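I've been reading about stateless nations again, and this time I fell all the way down the Crimean Tatar hole. I can't believe how little of this I knew! I started with one borrowed library book in August and now I have 4 on the nightstand and a notebook full of arrows.

The short version, for anyone as new to it as I was. In May 1944 Stalin's government deported the Crimean Tatars from Crimea, almost the entire people, over a matter of days. Families were put on trains and sent mostly to Uzbekistan, many with only minutes to pack. Thousands died on the way or in the first years of exile. Then the place names on the peninsula were changed, one village after another, and for decades they weren't allowed to go home.
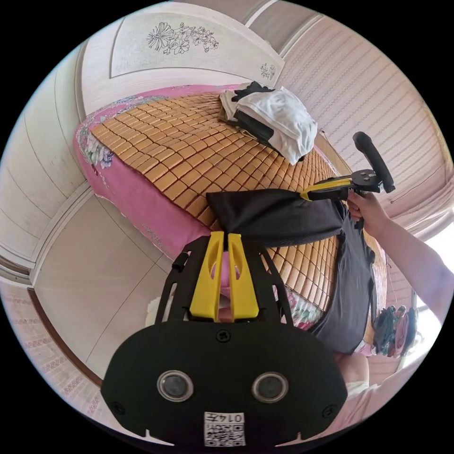

Lesia Moroz wrote to me after my last post and said I should stop reading about the trains for a while and start reading about the return, which she thinks is the part most people outside Ukraine skip.

She was so right. The return is amazing! People had been petitioning Moscow since the fifties, collecting signatures and mailing them off and getting arrested for it, and when the door finally opened in the late eighties they came back by the thousands. Other people were living in their old houses by then, so they put up new ones on empty land, often without permission (there are wonderful stories of walls going up block by block while officials argued). In 1991 they held a Qurultay, a national assembly, and elected the Mejlis to speak for them.

And then 2014, Russia's annexation, and the Mejlis banned two years later. I had to put the book down there and go for a walk.
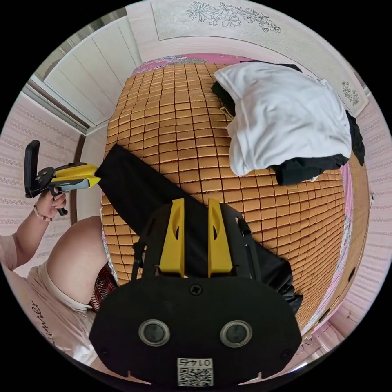

What keeps pulling me in is the language. Crimean Tatar has been written in Arabic, Latin and Cyrillic letters, all inside one century or so, which means a grandmother and her granddaughter may have learned to read in different alphabets. I've been trying to pick up a few words every morning before coffee. I have 6 that I can say without looking, and my accent is terrible, and I'm having the best time.

I asked on the reading group page where to go next, memoirs or history.

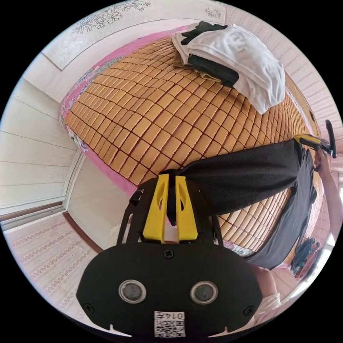
Memoirs first, Fedir Karpenko answered, and read the footnotes in the histories afterward, when the family names will mean something to you.

So memoirs it is! If you have a favorite in English, please leave the title in the comments, even if it's out of print. I'm good at bugging librarians.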